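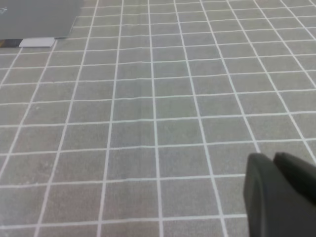
21 Oct 2024. Skulska wrist kit, bench trial, second session

Kit on loan until the end of the month. Contents as listed on the delivery note: two-finger gripper, wrist camera with bracket, one cable loom, controller, USB stick with the driver and a PDF manual. The stick also holds an older manual with different pin numbers for the loom. Use the one marked rev C. I have deleted the other from our share.

Fitting was quick. The adapter plate went on with the four screws supplied. The loom is too short for our arm if it is routed on the outside, so it runs through the clips on the inner side and loops once at the wrist. With that loop the last joint can turn most of the way in both directions before the cable pulls. I have set a soft limit in the controller. Please leave it in place, even if the arm seems to stop early.

Bracket weight on our scale: 203 g, camera included. The payload figure in the arm settings has been changed to match. Before the change the arm sagged a little on slow moves and the position error showed in the log.

Camera view. The fingers sit in the lower right corner at the default bracket angle. That is by design according to the manual, which wants the fingertips in view for the grasp check. It costs us that corner of the picture. Tilting the bracket one notch up clears more of the surface but loses the nearer fingertip on close approach. I went back to the default.

Do not use the printed grid on the bench for calibration. Several of the lines wave. It is fine for judging by eye whether the arm has come back to the same place, and no use for anything finer. Calibration was done with the rigid board from the drawer, twice, and the two results agree.

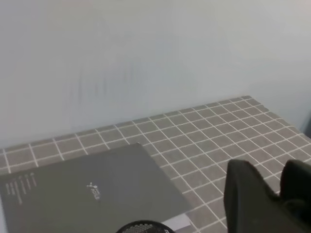 Reading time: 4 min

Logging. The kit's recorder writes camera frames and joint positions into one file. Today's longest run came to 1,914 frames with no gaps in the frame numbers. The time stamps are another matter. Camera and joints are stamped by different clocks, and at the start of that run the offset between them was 223 ms. It stayed constant to the end, so it can be taken out afterwards, but it changes at every restart of the driver. The manual does not mention it.

Work round for now:

- start the driver
- close and open the gripper once, arm still
- find the first moving frame and the first moving joint sample
- enter the difference in the sheet next to the run name

Any run without that open-close at the start should be thrown out. Two from this morning have gone already.

Image quality is acceptable for the price. Small print goes soft as soon as the wrist moves at normal speed. The larger lettering on a cover can be read at some angles and is lost at others. If a job depends on reading labels, the arm will have to stop and wait before each frame. Exposure was left on automatic. On this bench, with mostly grey and white in view, it behaved. I would want to repeat that with something dark filling the view before trusting it.

Near focus is the weaker point. Anything close to the fingers is blurred while the background stays sharp. The lens is fixed, there is no adjustment ring, and Skulska do not list another lens for this bracket. For a grasp check it may be enough to see that something is there. For judging how well it is seated I doubt it. 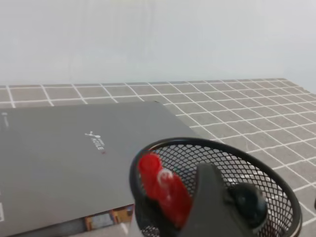
Hala Tazi reckons the near blur matters less than I make out, as our present grasp check runs on finger position and motor current and only falls back on the camera when those two disagree. She would sooner see the clock offset dealt with first, and wants Skulska to confirm in writing whether a firmware fix is planned before anyone signs an order.

Fair point, and I have put the question to their support. No reply yet. I also asked about the loom, as a longer one is shown in the April price list but not in the current one.

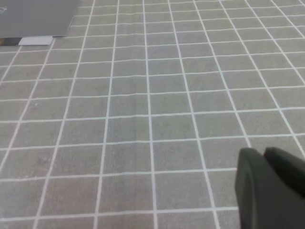
As for the gripper itself, the force setting goes from 0 to 100 with no units. At 80 the motor housing was warm to the touch after a long set of open-close cycles, so I have capped it there. Below 10 the fingers start late and sometimes not together. Between those limits the movement was even and the reported opening matched the calipers well enough for our use.

Backlash is noticeable by hand at the fingertips when the gripper is open, less when closed. Not measured. The dial gauge is with Vasco Bastos until he finishes the Barros fixture.

Still open:

1. Clock offset, reply from Skulska.
2. Long loom, price and part number.
3. Backlash at both fingertips, open and closed.
4. Exposure with a dark object filling the view.
5. Same run with the Plinberg camera on our own bracket, for comparison.

Item 5 needs the spare adapter plate. Left it in the second drawer with the screws taped to it. Controller is powered down, soft limit saved under profile 2.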